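# Parkden Strip Challenge

The **Parkden Strip Challenge** is an annual student robotics contest held at Goodall College in Harnadbridge. Teams program a robot arm to pick up pieces of light wood from a flat surface and place them in a set order.

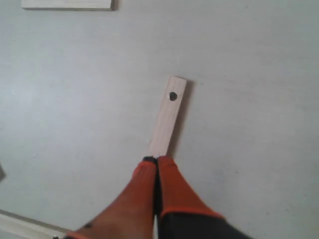

The contest grew out of a second-year course at the college and is still run by the course's teaching staff, who also write the rules and do the judging. Critics within the student robotics club have called this arrangement too cosy. The organizers have not changed it.

## Format

Each team gets three attempts. A perfect attempt is worth 400 points, with a bonus of up to 30 for finishing early, giving a maximum of 430. Points are lost for dropped pieces and for any touch by a team member. The highest score on record is 425, a figure often repeated in the college's promotional material. It was set in a practice session, and no log of the run has been published.

## Claims and criticism

The college describes the contest as preparation for work in manufacturing. Evidence for this is thin. The one survey of past entrants, carried out by the Samholm student newsletter, did not say how many people had answered it or how they were chosen.

Several former entrants have argued that the task rewards careful setup more than good programming. Teams may adjust the starting positions before each attempt, and a program that simply replays recorded movements can score well. A rule requiring random placement was proposed one March and dropped before the next contest. Staff said it would make judging too slow.

## See also

- Goodall College
- Samholm student newsletter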